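Ticket 5682 - Flurberg intranet: search returns stale results after index move
Status: Closed
Priority: Medium
Opened by: Nerea Campos
Assigned to: Úna Costello
Opened: 18 January 2021

Problem as reported
Search on the Flurberg intranet returns pages that were deleted in October. Clicking a result gives a 404. New pages do not show up at all. Same behavior in two browsers, logged in and logged out. Started after the index was moved from Skjelbred to Ruson.

Entry 1 (Costello)
Reproduced. Query "surface" in the media library returns 56 hits, 10 of them dead. Index service on Ruson is running and reports no errors. Last write time on the index files is before the move.

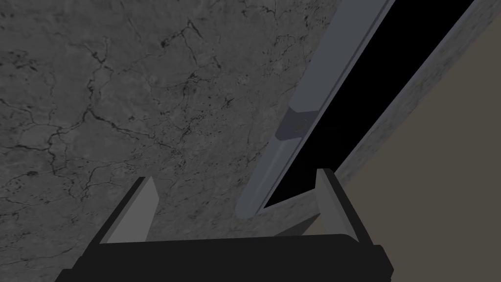
Gray cracked surface with pale bar, render.

Changed the title of the record and saved. The database shows the new title. Search still shows the old one after 3 minutes. The save works and the index update does not.

Entry 2 (Costello)
Checked the job queue. Index jobs are created on save but stay in "pending." Queue holds nearly 82 jobs for the media library alone. The worker is polling, but it polls the queue on Skjelbred. Host name is hard-coded in the worker config and was not part of the move checklist.

Entry 3 (Campos)
Can you confirm the old queue is safe to drop? We still have the Skistivum import scheduled and I don't want to lose it.

Entry 4 (Costello)
Skistivum import writes straight to the database and does not use the queue. Old queue is empty. Set the host to Ruson and restarted the worker. Pending jobs started to clear. Checked that thumbnails and titles come from the new index.
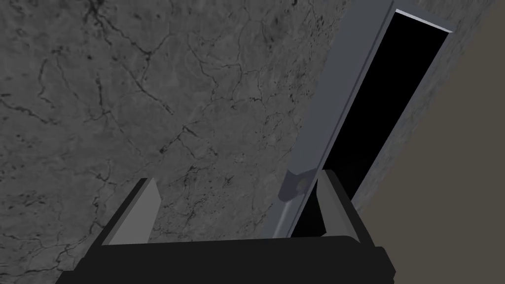 Title and thumbnail both correct. Dead results were still listed at this point. Deletes made during the outage never got a job, so clearing the queue does not remove them. Ran a full rebuild with the purge option on. Same query now returns 46 hits, none dead.

Entry 5 (Campos)
Confirmed on my side. New pages show up within a minute. Import ran without errors.

Resolution
Worker config pointed to old queue host. Corrected, index rebuilt. Queue host added to the move checklist.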